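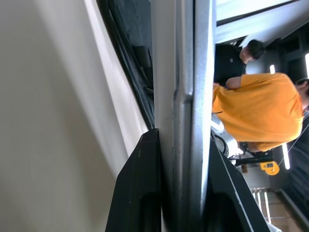 Notes from the open day at the Chisholm paper mill

The bus left us at the wrong gate, so the first thing I learned about Chisholm is that the mill is longer than it looks on the map. We walked beside the wall until we found Josée Bouchard waiting for us with a box of yellow vests. She has worked in the finishing hall for many years and she led our group the whole morning.

I came because I repair books at home, small things only, and I wanted to see where the sheets begin. My friend Tove Bisgaard came for the free lunch. Both of us were satisfied.

The tour starts in the pulp room. It is very warm and smells like wet cardboard and a little like boiled cabbage. Josée explained that the mill buys cotton waste from a spinning company in Vutholm and mixes it with wood pulp. For the better papers there is more cotton. One visitor asked for the exact recipe and she only smiled.

After this we saw the old machine, which everyone there calls Claveck after the town where it was built. It is 56 meters long and you must shout to be heard next to it. At the wet end the sheet is so weak that a drop of water makes a hole in it. At the dry end two men were changing a roll, and we had to stand behind a painted line until they finished. I liked this waiting very much -- you could feel how the floor was shaking under the shoes.

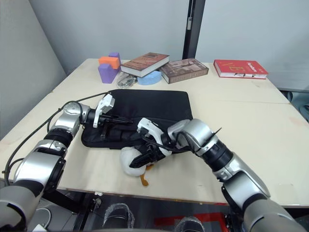 Lunch was pea soup and dark bread in the canteen. Dale Tremblay from the sales office sat with us and told us about the bad year when the river was too low in July and they had to stop production for two weeks. He also told us that the sample book, called Druleo, is given for free to schools but costs money for everyone else. I paid for mine without complaint. The greys are beautiful, but I find the creams too yellow for repair work.

In the afternoon there was a choice between the laboratory and sheet making by hand. Tove took the laboratory. I made three sheets, and the first two had thick corners. The teacher, Theano Rallis, showed me that I was lifting the mold too slowly on the left side. My third sheet was accepted. 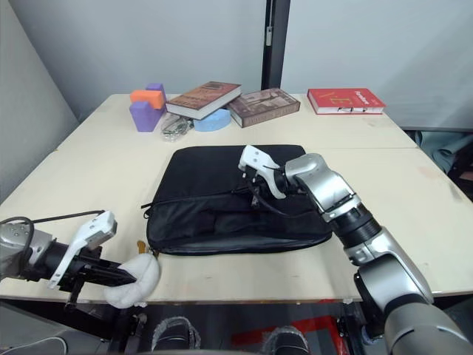

You carry your sheets home between felts, and they should stay under something heavy for one night. I used two dictionaries. Next morning the good one was flat and the others had small waves, so I will cut them for bookmarks.

The next open day is on 27th January. Wear closed shoes, and ask the driver for the north gate.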